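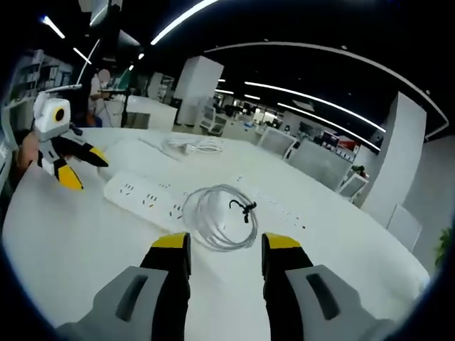
Photo: Werberg

Werberg has moved upkeep of its handheld grippers to a shared bench at its Trevent office, the company said Friday. The tools, which have yellow fingertips, are used to handle everyday items such as power strips and coiled cables on a white tabletop.

Fingertips are now checked every 200 grasps and replaced in pairs. Each check covers 3 points: tip wear, jaw alignment and the lens on the housing. A tool that fails goes to Nimley, the supplier, for repair.

The office logged 411 checks in March. A second bench is planned at the Meireles site.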